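Chapter 4
Small Things Without a Home

Every household I have worked in owns a category of object that belongs nowhere. In the first three chapters we dealt with shirts, papers and pans, all of which have the decency to resemble one another. A shirt goes with shirts. The purple grapes that cannot be eaten go with what, exactly?

Organizers have tried to name this category. Judit Kun, whose household course many of you will meet later, calls it "the residue," and gave it page 116 of her workbook and no other page. The Sedow method calls it "miscellaneous" and tells you to have less of it. Students tend to call it junk until they are asked to throw some away, at which point each piece turns out to have a history and a lawyer.

We will call it the mixed small lot, and this chapter is about putting one into a box.

Start by choosing the surface. A bed is the usual choice and a fairly good one: it is wide, it is soft, things don't roll far, and you will want it back by night. A floor has none of these merits, and you have to kneel on it.

Next comes the container. Beginners buy it first, in sets, with labels. I once counted the drawers in a Clerkik cabinet belonging to a former student and got to 213, most of them holding a single button. For a mixed small lot you want one open box with straight sides, low enough to see into and already in the house. Printed decoration does no harm. If the box once had some other career, so much the better, as you won't mind when the lot outgrows it.

Then look at what you have, before deciding what it is. The lot pictured here includes toy food, toy animals, cotton swabs in a clear container, and a good deal of pink.

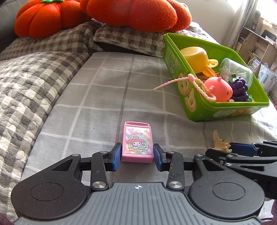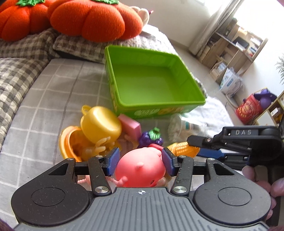
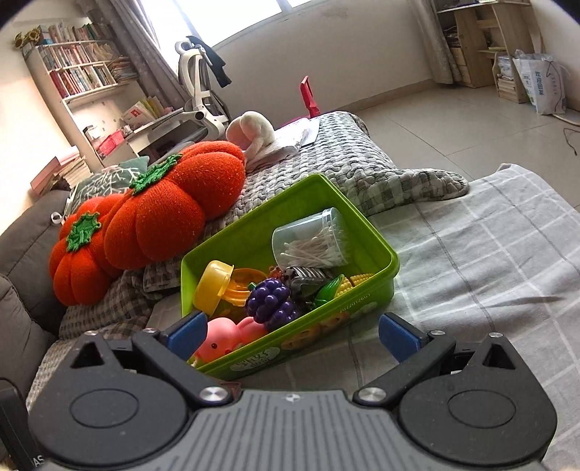
Figures 4.1 to 4.3. A mixed small lot and its green box, on the bed.

The order of packing matters less than people hope. Anything that can spill should stand upright, toward the back, with something dull leaning on it. Hollow things take up more room than they deserve — put smaller things inside them if they will go. Soft and stretchy toys come last, as they will fit whatever gap remains and rarely complain.

Resist the urge to sort by color. It looks wonderful for an afternoon and helps only those who remember their belongings as a rainbow.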